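Mar 26, 2018

Right, the Brollent toddler subscription box. Half my feed has been raving about it, so I paid for one with my own money. Thread.

—

It's £40 a month. You get five toys "matched to your child's developmental window". Mine is two and a half, and his developmental window is mostly buses.

—

The website says every toy teaches a skill. The stacking cups teach "early engineering". I had stacking cups in the eighties and I can't put up a shelf.

—

He did like the wooden play fruit. I'll give them that. He carried the lemon round for a whole afternoon and wanted it in the bath. But we already have play fruit from the Karthorpe toy library, and that costs me £2 a visit. 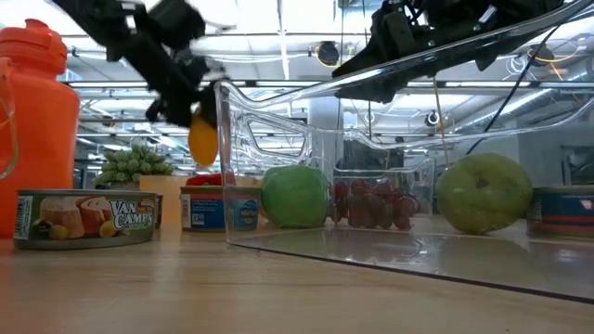 Lemon, above the side of a clear bin.

—

The leaflet in the box says to put out only a few toys at once and swap them every week. Fine, we've done that since he was one. It then suggests you buy the Brollent Rotation Shelf. Of course it does.

—

Someone will tell me the shelf is lovely. I'm sure it is. It's also £50, and he would climb it.

—

The shape sorter I have real doubts about. Akar make one that looks very much like it, and my sister's two have been bashing theirs for years. On ours the lid was loose by the second morning. I've emailed. I got a reply thanking me for "sharing my play journey".

—

The "first words" cards are the bit that annoys me most. Each one has a drawing so stylised that I had to turn it over to check. He called the pepper "heart" and I was meant to gently correct him. Well, look at a red one with that dip in the top between the lobes. It's a heart. I'm with him. 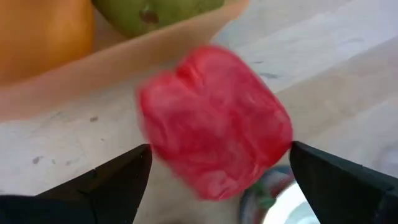
Cards that say they build vocabulary ought to leave room for what a child sees for himself, and these come with a script. You hold up the card, say the word three times and wait. He lasted two cards. Give him something bright red and shiny with a notch along the top and he'll talk about it all through tea, no script needed.

—

A few of you have asked about the Olszewski box instead. It's cheaper and the boxes come every other month. I haven't tried it, so I'm not going to say it's better. I do notice that the reviews all use the phrase "screen-free magic", and that makes me want to see who wrote them.

—

To be fair to Brollent: the paint hasn't chipped, nothing smelt odd, and cancelling took me one click. I was expecting a phone call and a guilt trip.

—

The April box had already been charged when I cancelled, so that's still coming. The theme is "Little Scientist". I'll post what's in it. If it's more stacking cups I want my £40 back.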